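# "It kept squeezing": the dish arm fault at Willska

Abena Baidoo had been running the dishwashing arm at Willska for 23 shifts when it broke a plate in its own gripper and did not stop. The arm should have sensed the loss of the plate and opened. It closed instead, pushed a shard through the finger pad and carried on with the wiping motion.

"I was standing on the wrong side of the counter," Baidoo says. "I had to walk past it to get to the stop button. I remember thinking that was a stupid place to put the button, and I was the one who put it there."

She was not hurt. The arm ran for 18 seconds before she reached the switch.

Griet De Bruijn, who wrote the grip controller, spent the next week on the logs. The fault was a small one. The force sensor in the left finger had drifted after water got in under the seal, and it was reading low. The controller saw a weak grip and added force. When the plate broke, the reading dropped again, so it added more.

"It kept squeezing because we told it to," De Bruijn says. "There was a limit in the code. The limit was checked against the same bad sensor."

The team went back through 1,274 logged grips and found the drift had been building for some time. An alert for it existed, but it went to a screen that was only looked at during setup. De Bruijn says she had asked for it to be put there. 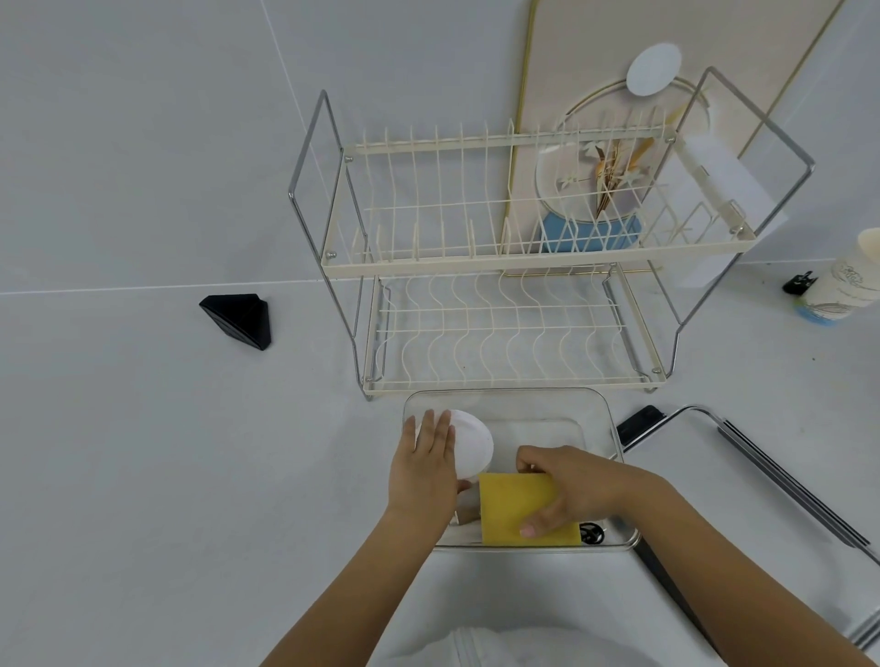
Willska test kitchen, Oct 24, 2019

Since the fault the arm has been switched off, and the group has gone back to studying how people wash dishes by hand. One hand spread against a tilted plate, the other pressing a sponge to it, is the kind of hold they now want to understand better. Baidoo says the earlier design treated holding and wiping as separate jobs, with a fixed grip force for the whole wash.

"A person doesn't clamp a plate," she says. "You lean it on something and push a bit. If it slips, it slips into the water."

Darius Lukoševičius, who handles safety reviews, has a shorter list of concerns. He wants a second force reading taken from the motor current, a hard cutoff at 60 newtons that does not pass through the software, and a stop button on each side of the counter. The buttons are already in. The cutoff is on order from Sandberg.

He is less sure about the seal. The replacement has a thicker lip, but it has only been tried with plain water. "Detergent gets into places water doesn't," he says. "I'm not signing for it until we've done that test."

The review is due in December. De Bruijn expects the arm to restart with plastic plates only, and with the sensor alert wired to stop the machine. Baidoo has asked to run the first shift.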